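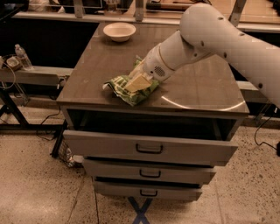 Ticket: DVD box set, disc 3 freezes and subtitles vanish
Store: Nestier Discs & Collectibles
Opened by: Modupe Wike
Status: Closed

First message

Hi there! I bought the Evora complete series box set from you (the sealed import one, with the slipcase) and I've been having a great time with it until disc 3. Discs 1 and 2 played start to finish, no hiccups at all. Disc 3 loads fine, the menu music plays, I pick Japanese with English subtitles, and then partway through the second episode the picture freezes for a few seconds and when it comes back the subtitles are gone. If I switch to the English dub it freezes in the same spot, so I don't think it's the language track.

My player is an Aryee, kind of an old one, but it has never given me trouble with imports before. I wiped the disc with a soft cloth from the middle out and looked at it under a lamp. I can't see any scratches, though there's a faint cloudy patch near the outer rim. Is that normal??

Second message, same evening

Okay, I tried the things in your reply. Turned the player off at the wall and left it alone while I made dinner, then played the disc straight from the chapter menu instead of letting it resume. Same freeze. I also tried it in my laptop, which got a little farther and then made a grinding noise I did not enjoy, so I took it out.

You asked for the item code on the back and the number on the inner ring of the disc. The item code matches my order. The inner ring number is really tiny and I had to use my phone flashlight — it ends in 70, and discs 1 and 2 end in something different. I typed the whole thing into the form so you have it.

Third message

Took it to my sister's place in Flostville and tried her player (newer, different brand). It froze at the very same line of dialogue! So I'm pretty sure it's the disc and my poor old Aryee is off the hook. She also pointed out that the subtitles come back if you skip ahead a chapter, so you can sort of watch the rest, you just lose up to 8 minutes of episode two. That happens to be the part with the train, and I'd really like to see the train part.

I don't want to send back the whole set if I can help it. The booklet and the postcards are in perfect shape and I already have it on the shelf next to the first printing. Could you swap just the one disc?

Fourth message

Thank you so much for saying yes to a single disc! I printed the label and dropped the bad one off in a padded mailer with the ticket number on a sticky note inside. I kept the case and the art card like you said.

Last message, December 2019

New disc 3 came in the mail and it plays all the way through on my player, both languages, subtitles staying put the whole time. Train part included. The ring number on this one doesn't end the same way as the old one, in case you want to check the others you have in stock. You can close this out. I'll be back for the movie when you get more in!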